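## Part 4: Laundry at Samstead

Okay, laundry! If you've read Part 3 you already know how the hot water works, and if you skipped it, go back and read the bit about the switch in the hall closet. The washer doesn't care, but you will when somebody's shower goes cold halfway through.

The washer is a Skurar and it lives behind the folding doors off the kitchen. I've had it for years and I'm fond of it, but it has its own ideas. The original booklet is in the drawer under the microwave, and it's mostly about installation, so you're better off with these pages.

### Before your first load

1. Open the cold tap behind the machine. It's the one with the blue handle, and it should sit in line with the pipe.
2. Push the door shut until it clicks. It's a firm click, louder than you'd expect.
3. Turn the dial to any program and wait for the light to go steady. A blinking light means the door isn't really closed (try again, lean on it a bit).
4. Pull out the soap drawer and check that there isn't a dried-up lump from the last people. If there is, the whole drawer lifts out when you press the tab at the back, and you can rinse it in the kitchen sink.

> **Note:** The very first wash after the house has been shut up for a while, usually in November for us, should be an empty one on Quick. The pipes sit still and the water comes through a little brown. I once skipped this and turned a whole load of pillowcases the color of weak tea.

### Running a normal wash

1. Fill the drum loosely. I stop when I can still fit my hand in flat on top.
2. Put 100 ml of the Gesden liquid in the middle slot. The cap holds exactly that if you fill it to the brim, so one cap and you're done.
3. Pick Everyday. It takes 41 minutes on the display, and the display tells the truth except for the last minute, which goes on forever.
4. Press the big button once. Pressing it twice cancels everything and drains the machine, and then you get to start over!
5. When it beeps, wait for the door to unlock by itself before you pull on the handle.

**Caution:** Please don't use the Hot program for anything with a rubber backing. The bath mats look sturdy but the backing comes off in crumbs and ends up in the filter, and I'm the one who has to lie on the floor with a flashlight.

T-shirts and other knits do best if you shake them hard as they come out of the machine, then pull the seams straight while they're still damp. Once they're dry, spread them somewhere flat before you fold. The counter next to the washer is too narrow for it, so I carry mine to the bedroom.

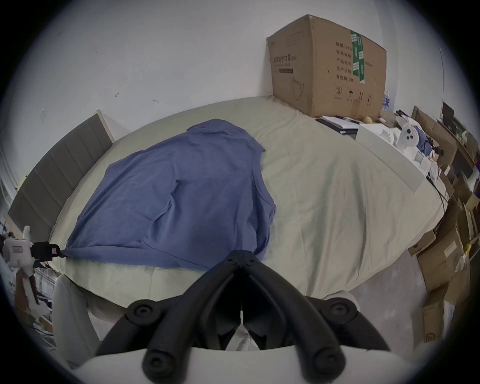

*Blue T-shirt spread out on the bed.*

My folding method is nothing fancy: sides in, sleeves back, bottom up to the collar, then once more. If you have a better one, go wild.

### Drying

There's a rack folded up behind the kitchen door and a line out back, on the Esquivel side of the house, where the sun stays longest. I use the line whenever I can.

1. Wipe the line with a wet cloth first. It picks up dust and the odd bird comment.
2. Hang shirts from the hem with two pegs, and pants from the waistband.
3. Bring everything in before evening. The sprinklers next door come on at 7 p.m. and they reach farther than they should.

The rack is the rainy-day option. Put it near the window with the window open a crack, and please keep it away from the baseboard heater. If it wobbles, the little brace on one side has popped out of its slot, and it just needs a push back in.

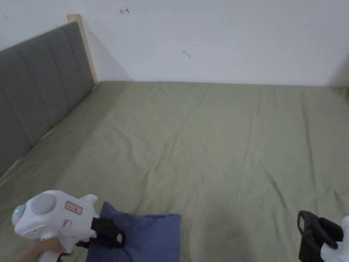 The tumble setting on the Skurar is there too, and I won't pretend I never use it. Choose Low, set 15 minutes, check, and go again if you need to. Towels love it. Sweaters come out fit for a doll, so keep those on the rack.

**Caution:** Clean the lint screen every single time. It slides out from the top edge of the door opening, and the fluff peels off in one piece if you start at the corner.

### If something goes wrong

- **It stops with water in it.** Turn the dial to Drain and press the button. If that does nothing, unplug it, count to 100 (slowly, I mean it), plug it back in, and try Drain again.
- **It walks across the floor.** The load has bunched up on one side. Pause it, pull everything apart, and restart on the spin.
- **It smells.** Leave the door and the soap drawer open overnight. If it still smells in the morning, run it empty on Hot with a cup of white vinegar.
- **Clothes come out stiff.** Too much Gesden, almost always. Rinse them again with nothing in the drawer.

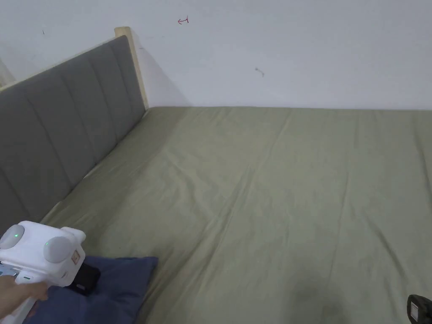

For a stain you've just made, cold water and dish soap are the first thing to try, and you'll find both at the kitchen sink. Dab at it from the back of the fabric and leave the iron in the closet until it's gone, or you'll cook it in for good.

### When you're done for the day

1. Switch the dial to Off.
2. Close the cold tap with the blue handle.
3. Leave the washer door ajar, and the folding doors too if you don't mind looking at it.

The iron and its board get their own page, Part 5, mostly on account of the outlet by the stairs.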